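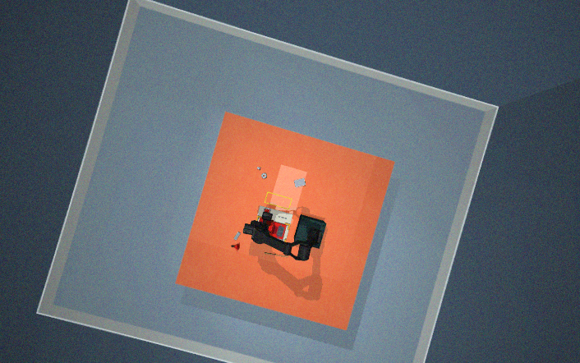 Simulated bench, arm folded over the table. The gripper is beside the white and red device, and the yellow outline is just above it.

Bench rules, and what I think of them

I was asked to put together a gallery for the new guidance on setting up and reporting simulated bench tests. The guidance is the Skeno sheet, which Solveig Kvam's group at Nernent has been passing round since October. I agreed on the condition that I could write my own captions. One render is enough to hang most of the argument on, so the rest of this page is notes on it, a line or two to each rule, with the odd grumble where I couldn't help myself.

I should say where I stand. I have read a good many rule sheets for this kind of work and most of them are written by people who would like their own results to pass. Skeno is better than most. It still has holes.

Rule 1: mark the target area, and say what the mark means.
The yellow outline does the first half. It is thin, it is hollow and it lies flat on the orange. The second half is where people get lazy. Does a part count as placed when it touches the line, when its centre is inside, or when all of it is inside? Skeno says "within the marked area", which three readers in our office took three different ways.

Rule 2: anything drawn as an overlay must be declared.
There is a pale see-through band running up the table from the yellow outline. Is it solid? Can the arm bump into it? You can't tell by looking, and I don't think a reader should be made to guess. Put it in the write-up. One sentence would do.

Rule 3: list the loose parts.
Two little nuts, a gear-shaped part, a small grey cylinder, a red funnel shape. Five objects, and the sheet wants each one named with its starting position. Fine. I'd also want to know whether they are ever in the way. All of them are on the upper part or the left of the table here, and the lower half has none. If the layout is shuffled between runs, say how. If it isn't, please stop using the word "cluttered" in the title.

Rule 4: labels should be readable or left off.
The white panel on the device has faint marks on it that I can't read at this size. Thandeka Dlamini thinks I am being fussy about this one -- she may be right -- but if a test claims the system "reads the label", I want to see a label that somebody could read.

Rule 5: report every run.
A Skimisik report I was sent last winter gave 244 successes out of 495 tries, and gave them plainly, with the failures sorted by type. It looked poor beside its neighbours and I trusted it more than any of them. The one next to it claimed 789 clean runs and didn't mention how many were thrown away first. Skeno asks for the full count but lets you leave out runs "stopped for technical reasons". You could drive a lorry through that.

Rule 6: keep the starting pose fixed, or publish the spread.
The arm is bent low with its gripper pointing left, hovering very near the device. Start every run from somewhere that close and you have made the job a good deal easier. I have no idea from a single picture whether this is a start, a middle or an end, and the rule as written doesn't oblige anyone to tell me.

Rule 7: do not carry a simulated score over to a real bench.
Everyone signs up to this one and hardly anyone keeps it. The shading is soft, the orange is even, the shadow falls neatly down the table. Real tables have scratches and coffee rings. The Mokoena write-up ran 3945 simulated tries and then said the method was "ready for the workshop floor" without a single try on one. Skeno uses "should not" here. I asked for "must not" and was told it would put people off.

Comments on the wording go to Solveig. Complaints about the captions can come to me. I'll add more pictures when the second draft is out, if rules 5 and 7 have been tightened by then.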